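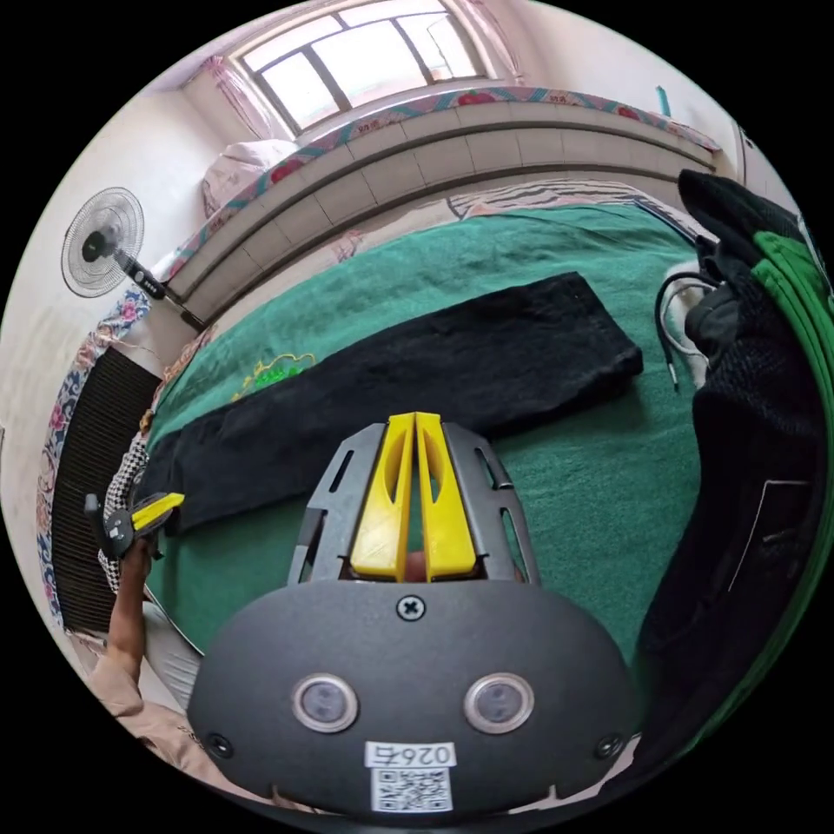
Black-and-white check over the edge of the bed

Subject: Re: [enow-hosts] Gray sheets, hard water

Good evening to all,

I read the message below on Tuesday and I wanted to answer the same day, but first I looked in my notebook, so that I don't write wrong numbers.

> We changed to the Kilix powder in October and the white sheets
> are now worse than before. They are gray and they feel stiff when
> they come from the line. The water here is very hard. I already
> use the full scoop plus a half. Should I send everything to Lu and
> forget about my own machine? And does anybody here still buy
> white at all?
> Sorry if this was discussed already, I could not find it in the
> archive.

I had the same trouble in my first two years in Ustico. My water test showed 27 degrees on the German scale, and the man in the hardware store told me this is normal for our side of the hill. I did the same as you and put more powder. In my case it was the wrong direction. Too much powder did not rinse out, it stayed in the cotton together with the lime, and the towels became like cardboard.

What I do now: a normal scoop, a separate water softener in the same drawer, and one more rinse. For the sheets that are already gray I make one wash at 60 with citric acid and no powder. Please do not put the acid together with bleach, never. After two such washes most of my sheets were good again. Four were not, and I cut them for cleaning cloths.

About Lu, I used them for one summer. The work was clean and the folding was better than mine. They took 34 for a full bag, pickup included, and the season came to 251 in total. For two rooms it was too much for me, but if you have five or six rooms you should calculate it again with your own water and electricity. My mistake was that I did not mark my things. Two pillowcases came back that I had never seen before, and two of mine are probably in some other house until today. Sew a small colored thread in the corner before you give them anything.

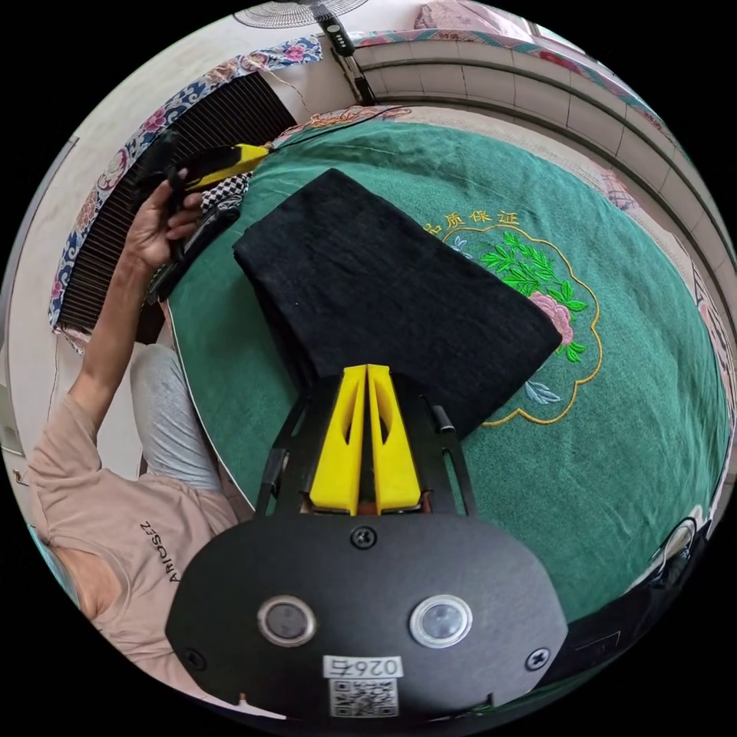 For the question about white: I still buy white for the sheets and the pillowcases, and for everything on top I take patterns or dark colors. Guests look at the sheet to see if it is clean, but a bedcover in pure white has a coffee spot after one weekend. Dark cotton has its own problem, it shows lint and loses color at the folds, so I wash it inside out at 30 and I dry it in the shade.

One more thing about the tank, for those who collect rain. Mine has 3000 liters and in spring I connect it to the washing machine. Rainwater is soft and I need only half of the powder. You must have a filter before the machine, and it must be cleaned often. I forgot it one time and the inlet valve had to be changed.

If somebody has tried the liquid Kilix and not the powder, I would like to know how it rinses in cold water.

With kind regards from Ustico

--
enow-hosts mailing list
To leave the list, send an empty message with "unsubscribe" in the subject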